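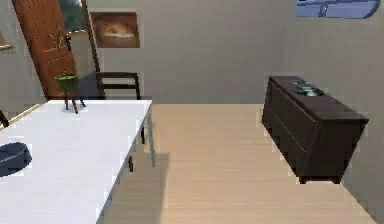
Figure 1. Rendered room with a large white table, a dark blue bowl and a potted plant.

Where Dinner Happens: Eating Places in Shared Student Housing in Vununville

Zewditu Yilma, Marcelino Damasceno, Gwenaël Moulin
Course project, Everyday Life and Housing
Instructor: Bastien Bailly
Submitted September 9, 2023

1. Background

Every shared apartment listing in Vununville mentions a dining table. Landlords are proud of them. One listing we saved used the word "gather" four times and did not mention heating. The three of us have lived in five of these apartments between us, and our combined memory of gathering comes to one birthday and one argument about the gas bill.

Our question was where students in shared housing eat, and what the table is used for the rest of the time. We expected the couch to win. It did not, which ruined our first title.

2. Method

We asked residents of the Stoklow buildings to keep a meal diary for the month of November. For each meal they wrote down the time, the place, whether anyone else was eating there, and what else they were doing. We defined a meal as "food you would admit to." This wording was Marcelino's, and Professor Bailly asked us to fix it. By then the diaries were printed.

In total, 38 people finished the month and turned in 3,463 meal entries. We also ran a short online survey about household furniture and rules, which got 257 answers. Finally, Gwenaël interviewed six residents, one of whom wanted to talk mostly about the elevator.

3. Results

The most common place to eat was the resident's own desk, followed by the bed and then the couch. The dining table came fourth. It came just ahead of "standing up in the kitchen," a category we had not offered and which people wrote in the margin until we gave in and coded it.

Breakfast was the meal most likely to be eaten standing. Dinner was the most likely to be eaten at the table, mainly on Sundays and mainly in apartments where at least two people cooked together. Cooking together turned out to matter more than the size of the table or the number of chairs. People who shared a pan shared a table. People who owned separate pans, with their names on the handles, did not.

In the survey, the uses of the table named most often were mail, laundry, studying, and "stuff." We should have asked a follow-up about stuff. One interviewee said her household had cleared the table for a visiting parent and then felt nervous about putting anything back on it for a week.

House rules made little difference. Apartments with a written rule about keeping the table clear ate there slightly less often than those without one. We do not think the rule drives people away. More likely, a household writes a rule after it has already stopped using the table for food.

4. Problems

The diaries depended on memory. Several people filled in a whole week with the same pen in the same mood, and one listed dinner at 7:00 every night, including the night of the building fire drill, when we all saw him outside at 7:00 holding a sandwich. We kept his entries. Ronaldo Talavera, who helped us with the spreadsheet, wanted them out, and he may be right.

November is also a bad month for judging anybody. It has midterms and early darkness, and the Stoklow radiators are under the bedroom windows, a long way from the tables. A second diary in spring would tell us how much of our result is about company and how much is about warmth.

5. What we would suggest

Housing offices could ask about cooking habits when they match roommates, next to the questions about smoking and sleep. It would cost one line on the form. We would also like the heating moved, but we were told this is outside the scope of the course.

Blank diary sheets and our coding list are in the appendix. The definition of a meal has been corrected there.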